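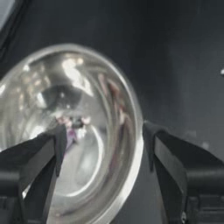
How do I clean the inside of a mirror-finish steel bowl that is used for wrapped sweets?

Wash it by hand in warm water with a little washing-up liquid, rinse it well, and dry it at once with a soft cloth that has no fabric softener in it. For marks which stay after that, use a little white vinegar mixed with water, then rinse and dry again.

Wrapped sweets in a polished steel bowl: streaks, fingerprints and sticky spots

mirror_bowl
Posted in Kitchen and Table, Cleaning

Good evening to all. I have read the older threads about steel pans and steel sinks, but I did not find my case, so I ask it separately.

I have a large round bowl of stainless steel, very polished, the kind in which you can see your own face. It was sold under the name Delmont and I did not keep the paper which came with it. I use it for wrapped sweets at the reception of a small language school in Duklow. People come in, they wait a few minutes, they take a sweet. In a busy month we go through 90 of them, in a quiet month much fewer.

My problem has three parts and I do not know if they belong together.

The first one is that I see reddish-brown streaks on the inner side, more or less vertical. Sometimes I believe it is dirt. Then I turn the bowl and they move, or I think that they move. I have rubbed at one place for a long time and nothing changed. Is it possible to clean a thing which is only a reflection? I ask it seriously, I have lost a lot of time like this.

The second one is fingerprints on the rim. I wipe them in the morning and by four in the afternoon they are back. I understand that a bowl from which people take things will be touched. But perhaps there is a product.

The third one is sticky spots at the bottom. All our sweets are wrapped. I do not understand how a wrapped sweet can leave something sticky.
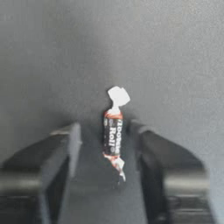

One Tootsie Roll with its ends twisted.

I put mostly chews of this kind, and fruit ones when the shop has them. The wrapper is closed only by twisting, so perhaps air comes in, or sugar comes out. When it is warm in the room the chews become soft. The bowl stands near a window which I cannot cover, for the school wants the light.

What I have tried until now: washing-up liquid and a sponge (it was the yellow side, not the green side), dry kitchen paper, and once a cream for hobs. After the cream I found very fine scratches, they can be seen only against the lamp. I have stopped with the cream.

I would like to know:
how to make the difference between a stain and a reflection
what to use for the daily wipe
whether I should put something under the sweets, and what
whether the fine scratches can be removed at home

I thank you in advance. My water is hard, if it matters. 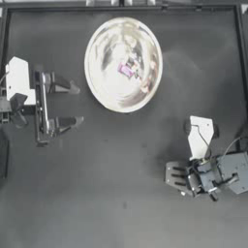 Large shallow bowl, dark grey table.

plainspoon
Accepted reply, marked as useful by 30 readers

I worked many years in hotel kitchens, in the washing-up and later in the banquet service, and I polished more steel than I want to remember. I will go in your order.

Stain or reflection. A polished bowl is a curved mirror and it takes in the whole room: the lamps, your sleeve, the curtain, a cupboard behind you. Everything is pulled long, and a brown door can become a row of thin brown lines. You need to take the room away. Put a clean white sheet or a pillowcase over your head and over the bowl, as if you were breathing steam for a cold, and look inside with a small torch. Now the bowl has only white to reflect, apart from you and the torch. What you still see brown is on the metal. A simpler way is to put one finger beside the mark and turn the bowl slowly. A stain travels together with the metal. A reflection stays where it is while the metal goes past, or it slides in a strange direction.

There is a third possibility. With hard water, or after heat, steel can take a thin coloured film, brown or blue or a kind of rainbow. It is on the metal and it will turn together with it, but you will not feel it with a fingernail. Vinegar takes it away in most cases. One part white vinegar, four parts water, on a soft cloth, one minute, then rinse very well and dry. Do not leave vinegar to dry on the bowl and do not mix it with any bleach. Bleach should stay away from stainless steel in any case, because it can make small pits.

The daily wipe. Two cloths of microfibre, one damp and one dry. The damp one goes first. If the rim is greasy, one drop of washing-up liquid on the damp cloth, then go over it again with clean water. Use the dry cloth at once, while the metal is still wet. Most of the marks people call dirt on polished steel are only drops that dried by themselves, and with hard water you will see every one of them. Please wash the cloths without softener, it leaves a film.

About a product for fingerprints: there are oils and sprays for steel, but many of them are made for fridge doors and cooker hoods. I would not put them in a bowl where food goes, even if it is wrapped, unless the label says clearly that it is allowed.

Sticky spots. You have answered it yourself, I think. A twisted paper is closed but it is not sealed. When the chew becomes soft some sugar or fat can come out through the ends, and steel in the sun becomes warm quickly. Put fewer sweets at one time and fill up more often. Move the bowl one metre from the window if the school permits it. For sugar that has already dried, do not scrape. Lay a cloth with warm water over the spot for five minutes and it will melt by itself.

Under the sweets. A round of baking parchment is good, cut a little smaller than the bottom. Change it when it looks tired. A cloth napkin is prettier, but it holds crumbs.

The fine scratches. Leave them. A jeweller or a metal polisher can remove them with a wheel, and it will cost more than the bowl. With a home paste you will usually exchange a few visible lines for a cloudy place, and the cloudy place is worse. After some months there will be many other fine scratches and you will stop seeing these.

greta_o_tea

I use Clavum for all the steel in my house, it is a paste in a white tub, and I am very satisfied. You put it with a wet finger, make small circles, wash it off. My teapot looks like new. I have not tried it on a bowl with mirror finish, only on brushed steel, so maybe test it first on the bottom side.

Also, why not use a glass bowl? In glass you do not see fingerprints so much.

mirror_bowl

I thank you both. I have done the test with the pillowcase (my colleague came in at this moment and went out again). Two of the streaks disappeared completely, so these were the door. One stayed, low on the side, and with the vinegar it became weaker and after the second time it was gone. I am very happy with this.

I did not try the paste. I am afraid of pastes now.

The glass bowl I have considered, but we have a tiled floor, and small children come with their parents.

One more thing I wish to ask. When I take the sweets out to wash the bowl, I put them on the table, and I noticed that the bowl also leaves a grey ring on the table top. The table is dark, so it is not terrible. Does the ring come from the steel or from the table?
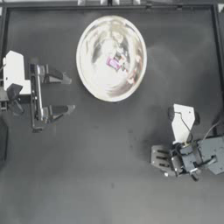
parchment_and_pins
The ring comes more likely from the foot of the bowl. Turn it over and wipe the base with a white cloth: if the cloth becomes grey, there is polish or metal dust left there, and two washes with warm soapy water will finish it. If the cloth stays white, then look at the table. Matte dark surfaces show every place where something was pushed, and often it is only rubbed and not dirty. Lift the bowl when you move it. Small felt pads help too, but take them off before washing, or buy a cork mat. I have one from the Sepúlveda market, thin and round, and the bowl does not slide on it.

For the smudges on the table itself, damp cloth and then dry cloth, the same as for the steel. No wax on a matte surface, it becomes shiny in spots.

mirror_bowl

The cloth became grey. I have washed the base two times and the ring does not come back so far. I will look for a cork mat.

plainspoon

Good. One small addition, for those who will find this page later. If you put the bowl in a dishwasher, do not let it touch knives or anything of silver or iron. Small rust points on good steel very often come from another object and not from the bowl. They can be rubbed off when they are fresh, with bicarbonate of soda and water on a soft cloth, but on a mirror finish go very lightly and stop as soon as the point is gone. I wash mine by hand.

Page views: 2,000
Replies to this thread are open. Similar threads: White marks on steel after drying; Removing label glue from a new bowl; Can sweets be kept in copper?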